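Lelport Makers Board > Home Automation and Motion > Builds in progress

Sprayer refill station, or how I spent a summer avoiding a funnel

slowgantry
Member since January

For those who missed the first thread: the goal is a bench machine that takes a bottle of yellow oil on one side and an empty sprayer on the other, and gets the one into the other without me. The frame is my old Hämäläinen gantry, the controller is a Cison board running at 24 volts, and the pump is whatever was in the parts bin at Zavside that still turned. So far it can home itself, find the bottle and shudder.

Before asking it to do anything harder I went through the whole job by hand, slowly, and wrote down every move. Head off, cap off, funnel in, pour, funnel out, head on, and then the fiddling with the trigger that I'd never noticed was a step at all.
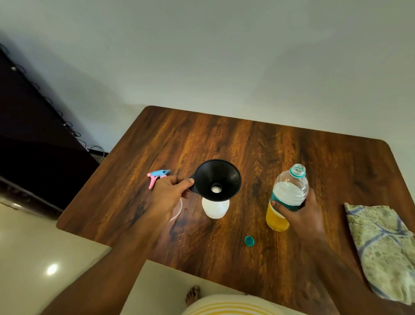
The list came out longer than I wanted. The worst entry is the funnel, which sits in the neck with no thread and no clip and stays put mostly out of politeness. My left hand does a lot of quiet work there that I had been crediting to gravity. I can print a collar for it, but the sprayer bottles I have don't all agree on neck size, and I'm not throwing out perfectly good bottles to please a gantry.

pellet_mill
You have a pump. Why is there a funnel? Run a tube straight into the neck and delete half your list.

slowgantry
I tried a tube. It drips when it lifts out, and it drips on the way home, and then it parks itself over the limit switch and drips there. The funnel at least keeps its drips in one place.

pellet_mill
Check valve at the tip. Costs less than the filament you'll burn on collars.

ohmsweethome
I'm with pellet_mill on the tube and against him on the valve. Every cheap one I've put in oil has gone gummy by the end of winter. Reverse the pump for a moment before you lift. My soap doser has done it that way for years and the shelf under it is only slightly disgusting.

slowgantry
Reversing is tempting – the Cison driver will do it, and I have the wire for it. I'll also admit that the pouring was never really the hard part. The head is. Getting it back on straight, with the tube going down the neck and the trigger free to move, takes two hands and some muttering, and my gantry has one gripper and no vocabulary.

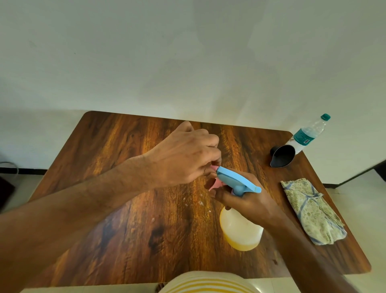
How does the machine know when to stop filling?

It weighs the bottle. There's a load cell under the platform, zeroed with the empty bottle standing on it, and the pump cuts out when the reading hits the target for that bottle. On the big one I stop at 418 grams of oil, a little early, so the dip tube has somewhere to go when the head comes back.

ohmsweethome
Does the reading settle fast enough? Mine lags and always overshoots.

slowgantry
It lags. I slow the pump near the end and accept my fate. The sketch is up to 900 lines now and I'd say a third of them are there to wait for things.

pellet_mill
900 lines to move salad dressing. I have seen entire elevators run on less.

torque_wrench_ann
Have you thought about leaving the head to a human? Let the station do the fill and beep. We have a similar thing at Zavside for cutting fluid and everyone is perfectly happy screwing on their own tops. You'd be finished by the weekend.

slowgantry
I've thought about it and I resent it. Updated status and parts list go in this post so I stop scattering them through the thread.
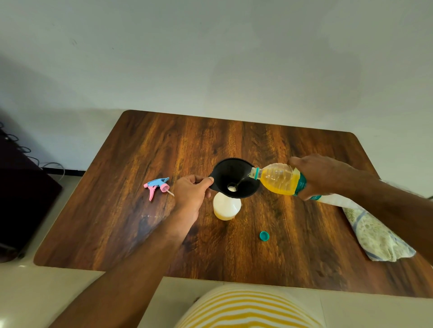

Last edited by slowgantry on 8/26/19, edited 7 times in total

Working: homing, load cell, slow pour, emergency stop (tested more than planned).
Half working: funnel collar. Fits two of the bottles and gets stuck on a third.
Not working: the head. The gripper can hold it, and it can turn it, but it cross-threads and then keeps going with great confidence. I've dropped the motor current and it now cross-threads gently.
Still to buy: softer finger pads, a drip tray wider than the drips.

pellet_mill
Turn it backward first until it clicks down, then forward. Same as you'd do by hand with a jam jar.

slowgantry
The click is the problem, it can't feel one. Although the load cell might. Hm.

torque_wrench_ann
Load cell will see the drop if you're pressing down lightly. Log it at full rate and turn slowly. Or beep and let a human do it, as I may have mentioned.

ohmsweethome
Please post the log even if it's ugly. I want to steal this for the soap.

slowgantry
Will do. Platform's off at the moment for cleaning, there was an incident with the old tube.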